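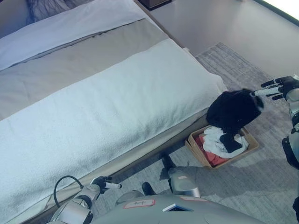

How many unopened Garmont boxes do we need to weigh before the pack weights mean anything?
Two full cases gave a usable spread last time. One case did not, as every box in it came off the same print run.

March, notebook 4, card sorting bench

Garmont football set, base cards plus parallels. 1130 cards pulled and logged so far. Base checklist is 300, of which 245 are now in hand at least once. Missing numbers are mostly in the last third of the list, which points to short collation on the second sheet. Will not call it until the next case is through.

Thickness: base stock reads the same on both calipers. Foil parallels read slightly thicker at the corners than in the middle. Edge lift, probably. Re-measure after a night under the flat weight.

Wuvent sleeves: tight on the foil, fine on base. Two split at the seam on insertion. Switched to the Plinusix ones for anything numbered. Plinusix are cloudier, so scan before sleeving.
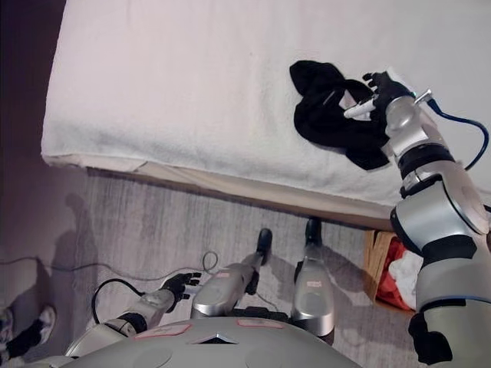
Scanner settings stay at the values from the last entry. Foil blows out on auto exposure, leave it on manual. Backs can go through on auto.

Centring: left to right is good across the base cards. Top to bottom drifts low on the Bermúdez subset, same direction on all of them, so a cutting fault and common to the sheet. Log as "low" and do not grade down individually until we know what the rest of the run looks like.

Storage: 500-count box is full and labelled A. Start B with the duplicates. Parallels in the short box, upright, divider every team.

To do
Zero the scale again, it was reading high at 16:40
Order more Plinusix
Check the numbering on the Bermúdez inserts against the printed checklist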